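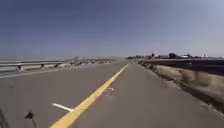 Ollow — path following for small outdoor robots

Ollow is the bit of software I wanted three years ago and couldn't buy. It takes the view from one forward-facing camera, works out where the path is and where it's going, and hands your drive controller a steering line to follow. It runs on the robot, on the little computer you've probably already got in there, and it doesn't need a map before it'll start.

I'm Rhodri Skyrme and I write most of it. Gönül Kurtuluş does the controller side and all the testing I'd rather put off (she's much more patient with log files than I am).

What it looks for

Painted lines first. A solid yellow centre line is lovely to work with, even when the paint has gone a bit ragged at the sides, and Ollow will hold a set distance to the left or right of it. Faint white edge lines get used as a second opinion. If the paint runs out altogether it falls back on the edge of the surface itself, so tarmac against gravel or dry grass, and then on long straight things such as guardrails.

Short markings are where older versions came unstuck. A white dash that runs into the centre line at an angle looks an awful lot like a turning if you're a piece of software, and version 1 would have a little wobble every time. Version 2 keeps a memory of the line it was following and wants to see a new one carry on for a good stretch before it'll commit. Worn arrows and symbols get sorted into their own layer, which you can read or ignore. I ignore them!

Glare, haze and your own bodywork

Bright flat sunlight washes out pale paint, so exposure is set from the ground part of the picture only and the sky gets thrown away. You can also mask off any bit of the robot that pokes into view. Draw round the bracket or the corner of the chassis once in the setup page, save it, done. Please do redo the mask if you move the camera — most of the support emails I get on a Wednesday are somebody's weekend camera move.

What you get

The Ollow runtime, the setup page (runs in a browser), the replay tool and a year of updates. Replay is the part I'm proudest of. Feed it a recorded drive and it shows you the steering line Ollow would have picked, so you can fiddle with settings at your desk with a cup of tea instead of chasing a robot down a cycle path.

It talks to Ateş and Junus motor controllers out of the box. For anything else there's the Orkbridge adaptor, sold separately.

The numbers

Camera rate: 30 frames a second
Steering delay, camera to controller: 110 milliseconds
Disk space: 600 MB
Licence: £216 per robot, one-off

What it doesn't do

Ollow follows paths. It won't spot people, dogs or bikes, so you still need your own obstacle stop, wired so that it beats Ollow every time. It's no good after dark without lights. Snow, forget it.

Trial copies have everything switched on and last until the end of the following month. Tell us which controller and camera you've got when you ask for one and Gönül will send a settings file to start from.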